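Progress report to the Panicker Fund
Cininthorpe Root Vegetable Project
August 8, 2026

This report covers the work done since January under the second part of the grant. It follows the headings in the grant letter, except that storage and cooking are reported together because the same households took part in both.

Growing

We planted parsnips and rutabagas on the two plots at Cininthorpe and on the rented strip at Sornthorpe. The Sornthorpe soil is heavier and stays wet longer, and the parsnip seed there came up poorly. We resowed once. The second sowing was better but still patchy, and we expect short, forked roots from that end of the strip. The rutabagas have done well on all three plots. Flea beetle damage was light after we put the row covers on, and we took the covers off when the plants were big enough to stand it.

The variety trial compares our usual parsnip with Astex, which the seed supplier describes as slower to go woody. We can't say yet whether that is true. The Astex rows have more leaf and looked stronger through the dry spell, but the roots won't be lifted until after the first frosts.

Storage and cooking

We signed up 40 households to store roots from last year's crop at home and keep a short diary of what they cooked. Of these, 11 dropped out before the end, mostly in the first few weeks. The rest sent in 321 diary entries between them, which is more than we had planned for, and typing them up took longer than it should have.
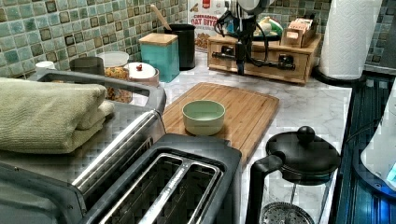

Roasting was the most common method by a wide margin, followed by soup and then mash. Few people had cooked rutabaga before. Several wrote that it was hard to cut, and we have added a page to the recipe booklet on halving the root first and laying the flat side down. Parsnips were better liked, though the larger ones were often thrown out because of the core. The booklet now says to cut the core out of big roots and use the rest.

On storage, roots kept in damp sand in a garage or cellar lasted best. Roots in the refrigerator were fine in a perforated bag but went limp when left loose. Households without a cool room had the most waste — we don't have a good answer for them yet, apart from smaller and more frequent deliveries.

Spending

We are under budget on seed and over on transport. The extra trips to Sornthorpe for the resowing account for most of that. We ask permission to move 10 percent of the printing line to transport. The booklet is shorter than first planned and the printing quote came in low.

Next steps

The rutabagas will be lifted first and weighed by plot. Parsnips will follow after frost, with Astex and the usual variety stored separately. A draft of the booklet will be sent to you before it goes to the printer. We still need a decision from you on whether the Sornthorpe rent is covered for another season, as the landowner wants an answer before winter.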